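4. Setting Up Your Work Table

The Kastden 600 table can be used with or without the Zotitton riser set. Read this section through before you start. You will need the 3 mm hex key from the parts bag.

4.1 Placing the table

1. Choose a level floor. Thick carpet makes the table rock.
2. Leave 2 feet of clear space on each side so the end leaves can swing up.
3. Turn each foot by hand until it touches the floor, then tighten the lock nut.

Note: Tables shipped before December have a plastic lock nut. Tighten it by hand only.

4.2 Setting the height

1. Clear the tabletop.
2. Loosen the two knobs under the top – do not remove them.
3. Lift evenly from both ends until the pins click.
4. Tighten the knobs.

Caution: Keep fingers away from the leg slots while the top is moving. Do not load the table with more than 55 pounds at full height.

4.3 Before first use

1. Press down on each corner. If one moves, repeat 4.1, step 3.
2. Check that the top sits level from end to end.

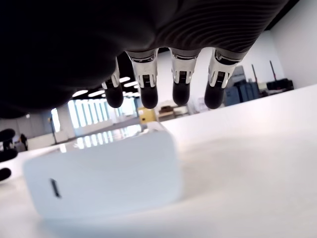 3. Wipe the top with a damp cloth. Do not use solvent.
4. Check the knobs again after the first week.

Section revised 06/04/2022, Yesenia Rengifo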